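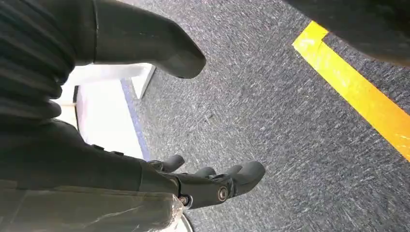
February
By Ingrid Lyons

My grandmother never wrote down her bread recipe, and for years I told myself I didn't need it. I could buy a perfectly nice loaf on the way home, so why bother? Then last winter I got the flu, spent a week in bed, and all I wanted was a thick slice of her rye with too much butter on it.

So I called my aunt, Consuelo Cisneros, who used to stand next to her in the kitchen as a girl. She gave me flour, water, salt, caraway and "enough" starter. How much is enough? "You'll see it," she said, and then she had to go because her soup was boiling over.

I did not see it. My first 3 loaves were so heavy I fed them to the neighbor's chickens (they weren't thrilled either). The next one rose beautifully and then sank in the oven while I was on the phone bragging about it!

What finally helped was slowing down. I'd been rushing the second rise, partly out of hunger, and my kitchen is freezing in the morning. Now I leave the dough on top of the fridge for nearly 12 hours and go do something else - laundry, a long walk, one of those mysteries Hülya Kozan keeps lending me.

It still isn't my grandmother's. Hers was darker, a little sour, with a crust that could hurt you. My aunt thinks she snuck in some coffee. I'm trying that next, probably half a cup, and I've got the starter bubbling on the counter already.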